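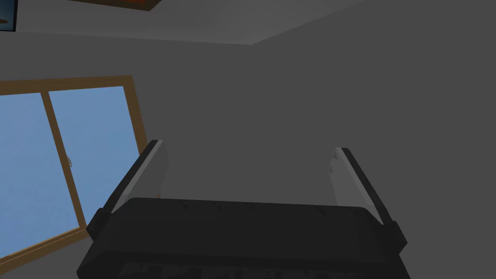
Customer Record Cleanup: Frequently Asked Questions

Grolinance is merging its customer records into one master list. Most of the questions below came in from the sales and billing teams. If yours is missing, write to Dorottya Nyitrai in Data Services.

Why are we doing this now?

Billing, sales and support each keep their own customer list, and the three lists disagree. When the Plundemton office compared them, it found 1,815 customers who appeared more than once under slightly different names. Some had been sent two invoices for the same order. Others had a current address in one system and an old one in the other two.

What is the master list?

It is one record per customer, kept in Nurko. The other systems will read names, addresses and tax numbers from it. They will keep their own order history, call notes and payment terms.

Who decides which record is right?

Each field has an owner. Billing owns legal names, tax numbers and invoice addresses. Sales owns contact people and phone numbers. Support owns delivery instructions. If two departments both claim a field, Salamatu Kwofie makes the call.

Will my records be deleted?

No. Duplicates are merged, and the losing copy is marked inactive. You can still open it and read it -- you just can't edit it or attach new orders to it.

How does the matching work?

Nurko compares tax number, postal code and company name. A match on tax number and postal code is merged automatically. A match on name alone goes to a review queue, where a person looks at both records and picks one of three options: merge, keep separate, or ask the account manager.

I got a review request. How long do I have?

You have 7 working days. After that the request goes to your team lead. The records stay separate until someone answers.

Two of my customers share an address. Will they be merged?

Not on the address alone. If they also share a tax number, they will be, so let us know ahead of time if they need to stay apart. Franchise branches are the usual case.

Can I still add a new customer myself?

Yes, but the form has changed. You now have to search first, and the tax number can't be left blank. For customers without one, choose "Not registered" from the drop-down. Please don't type zeros.

What happened to the notes field?

It had a limit of 19 lines in the old sales system and none in Nurko, so everything was carried over. Notes from merged records are joined, oldest first.

Will my saved reports still work?

Reports that use the old customer number will run until the end of November. After that they need the master number. Upendo Temba has a lookup sheet with both numbers side by side and can send you a copy.

I think a merge was wrong. Can it be undone?

Yes. Open the record, choose History, then Request split. Pylyp Bondarchuk's team handles these, usually within two working days. Orders placed after the merge have to be assigned by hand, so report a bad merge as soon as you spot it.

Is supplier data included?

Not in this round. Kyrylo Kushnir is collecting the supplier lists from purchasing, and they will get their own page when the dates are set.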